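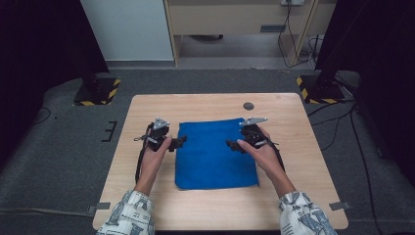
Furkico Cloth Set, shared workshop build

Maintainers: Ya-wen Kan (hardware, recording), Hiu-tung Yeh (labels, export)
Last revised: Sat 2 June

Contents

139 episodes of two-handed cloth handling with a pair of hand-held grippers. One cloth, one table, one operator per episode. The set was collected to train the folding policy for the Manzano bench arms, which are being assembled in the same workshop and take the same jaws as the hand-held units.

Tasks

flat_to_lift: cloth starts flat on the table, one corner in each gripper, raised until the lower edge is clear.
lift_to_flat: the reverse.
half_fold: far edge brought over the near edge, then released.

An episode starts with the jaws open and ends with the jaws open. Anything shorter than 2 seconds was dropped at export.

Layout

episodes/ one folder per episode, numbered from 000
calib/ jaw width and head camera calibration, one file per session
labels.csv episode, task, outcome, operator initials
notes.txt free text, incomplete before February

Jaw width is stored in millimeters. Timestamps are in milliseconds from episode start. Left and right always mean the operator's left and right.
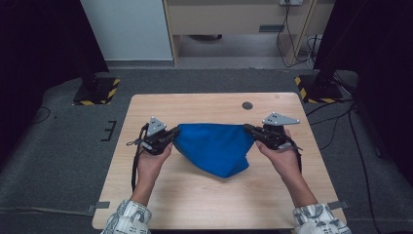

In the lift tasks the fabric sags below a taut upper edge between the jaws, and the sag varies a lot with how far apart the hands are held. We do not label sag. Corner labels were placed by hand on the first and last usable image of each episode only - do not interpolate between them.

Outcome values

ok: task reached its end state
slip: cloth left one jaw before release
regrasp: operator let go and took hold again
void: recording fault, kept for the Galix loader tests

Known problems

Episodes 031 to 042 (12 in all) have the left and right jaw channels swapped. The Bremard export script corrects this; the raw files do not.
Jaw width drifts upward over long sessions. Use the calib file for the session, never the one from the day before.
Blue cloth only. A policy trained on an early cut did poorly on a striped towel.

Loading

Reading the full set needs almost 2000 MB of free memory. The loader accepts a task name as a filter. Void episodes are skipped unless keep_void is set.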